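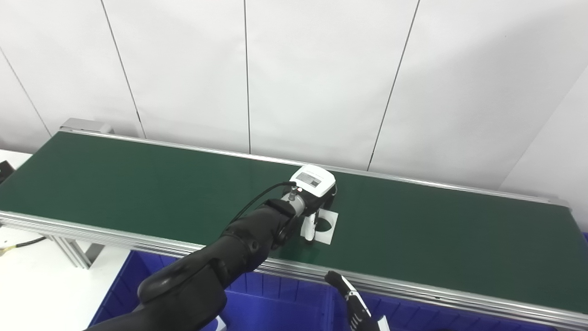

Is a two-fingered gripper or a five-fingered hand the better choice for taking small parts off a conveyor?

For flat parts that arrive one at a time, the two-fingered gripper is the safer choice at present, and the hand is worth its extra cost only where the same arm must also handle other shapes.

That was the view given by the head of handling trials at Goleck, who spoke to us on 2023-10-04 at the end of the first stage of the Ista comparison. The trials set a two-fingered gripper on one arm against a dexterous hand on the other, with both arms working at the same belt.

"We were asked a narrow question and we have tried to keep it narrow," the head of trials said. "A part is on the belt. Can the arm take hold of it, carry it over the near rail and put it down in the bin below? Everything else is left for later."

The parts used are small and white, with a round opening or recess. They were chosen by the Grirora project office, which is paying for the work, on the grounds that they resemble fittings its members handle every day. Planning began in February and the first stage ran to 2,000 attempts, shared equally between the two devices.

How the parts are held

According to the head of trials, the choice of grasp took more time than any other matter. A part lying flat on a belt offers very little height to hold, and the fingertips must come down close to the surface without scraping it.

"The gripper has one movement, open and close, so there is one thing to get right," the head of trials said. "We set the closing force at the start of the day and we leave it. With the hand there is a thumb to place as well, and then each of the fingers. Our operators can learn it, but it took them 3 weeks to feel at ease."

The gripper may take a part across its middle, leaving the corners showing on both sides of the fingers. This was permitted under the trial rules, provided that the part was let go close to the floor of the bin. Dropping a part from rail height was recorded as a fault.
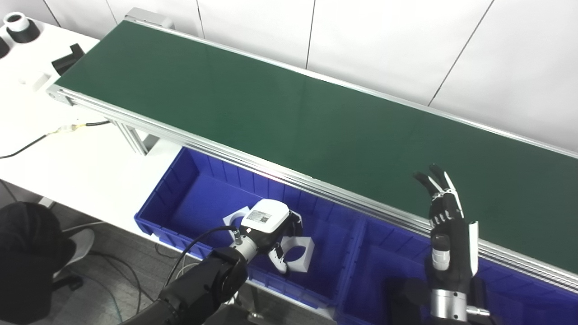 Cables and controllers

Both devices were run from controllers supplied by Stamatopoulos, and the team has asked the firm for changes before the second stage. The gripper's cable runs outside the arm, and the operators were told to watch it whenever the wrist turned over the belt.

"A cable that loops out at the wrist has to have enough slack for the full turn, but any spare length may catch on the rail," the head of trials said. "We re-routed it twice. I would advise any site to settle the cable before it settles anything else." 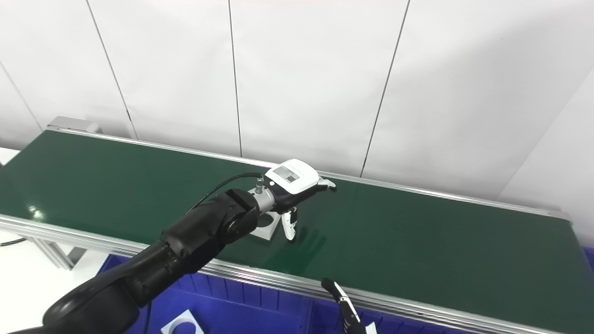
The controllers themselves were judged on how quickly a stopped arm could be brought back to work. The target was 18 seconds. The gripper's controller met it throughout, while the one for the hand needed a full restart on 16 occasions. The head of trials described this as a fault in the settings -- one that the supplier has accepted and agreed to correct.

Asked whether the hand would be dropped from the programme, the head of trials said that it would not. The second stage will bring in parts of mixed shape, and the team expects the results to be closer. Goleck will send its written findings to the Grirora office once that stage has been completed, and member sites may apply to the office for a copy.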